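Paid participants wanted: people who sort, pack or kit by hand for a living

We are looking for 25 people who work on a sorting, packing or kitting line where a robot has been brought in, or where management says one is coming. We want to hear what has changed in your working day. We already have plenty of brochures.

Some background. When the Waramham parts depot put in its first Tultel cell, the staff were told it would take over the dull jobs and leave them the interesting ones. Those we have talked to so far describe something else. They clear jams, they straighten parts so the machine can find them, and they answer for a pick rate they no longer set. Two of them liked the change. We'd like to hear from more people like them too, if they exist, and we will print what they tell us.

The study is run by Hinata Tsuji at Nishimura, a small research office in Ornisura. No robot maker is paying for it. Your employer will not be told that you took part and will not see your answers.

What you would do

One interview of up to 2 hours, in person or by phone, at a time that fits your shift. We do evenings and we do 7 in the morning for people coming off nights.

A work diary for 4 weeks, starting in November. A few lines after each shift will do. Write down what you did with your hands, what you waited for, and anything you had to redo.

One visit to our bench in Ornisura, where you sort small parts next to an arm and tell us where you would put your own hands and where you would stay out of the way. Travel is paid.

Who can apply

You must be 18 or over and have spent at least 7 months in the job. Agency and part-time workers are very welcome, as they tend to get left out of these things. Supervisors may apply, but we'll interview them separately. Sales and engineering staff of automation firms, please don't.

You don't need to know anything about robots. If you were sent on a half-day course and came back none the wiser, put that in your application.

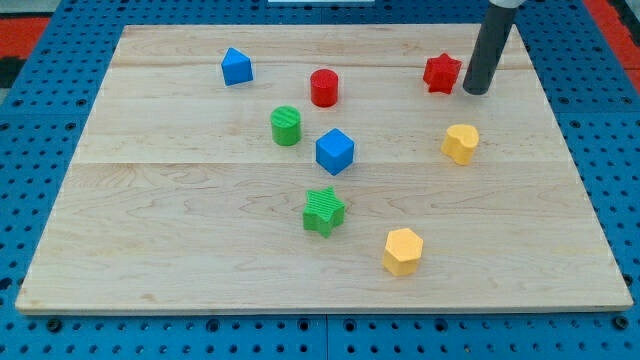

Bench sorting task: plastic shapes in four colors on a wooden board, with the arm's gray tool beside the red star.

The bench task is simpler than any real line, and we know it. A depot has torn bags, wrong labels and a truck that wants to leave. Please bring that up during your visit. Claims about time saved are often made from tests this tidy, and we want people from the floor to say what is missing.

Pay

Interview, diary and bench visit are each paid separately, at the same hourly rate. If you drop out halfway, you keep what you have earned.

How to apply

Send a few lines to Hinata Tsuji at Nishimura saying where you work, what you handle and what the machine does or is supposed to do. No résumé needed. Please don't write from a work email account.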